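Home Products Demonstrations Support Contact

Viren Two-Finger Gripper: Open Day at the Kasto Demonstration Room
Posted in February by the Viren Product Office

The Viren gripper is offered for light handling work in food preparation, packing and storage. Visitors to the Kasto open day may observe it at a working table, where the tasks include sorting fruit and handling resealable bags. Sessions begin at 10 a.m. and are limited to 22 visitors. The gripper is supplied with a matte dark finish and weighs 670 grams without its mounting plate.

Fruit is presented in a light-blue plastic container, with grapes, an orange and small tomatoes still on their sprigs placed together. 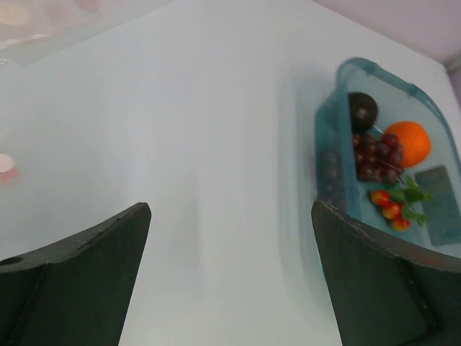

Song wrote after the previous open day that the slower speed setting had been the more useful one to watch, and asked that it be shown first. The program has been changed accordingly.

Thin plastic film is a separate part of the demonstration. The fingers close at their tips, which allows a bag to be taken by its edge or along the seam. Operators adjust closing force from the Emaseo control panel, and visitors may request a change of setting between runs. The opening between the fingers is adjustable up to 83 millimeters.

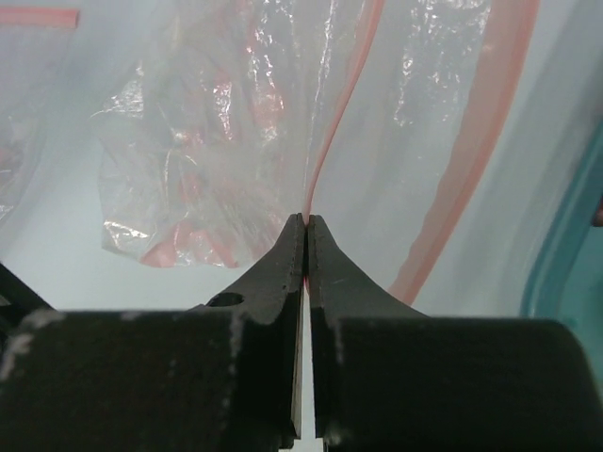 Can visitors bring their own items for a trial?
Small household or packing items are accepted if they are registered at the front desk before the session starts. Glass and open liquids are excluded.

Each session includes 4 runs, followed by time at the control panel. Replacement fingertips are listed separately and may be ordered at the desk.

Related items
Emaseo Control Panel
Viren Replacement Fingertips
Viren Mounting Plate
Kasto Demonstration Room: Directions and Parking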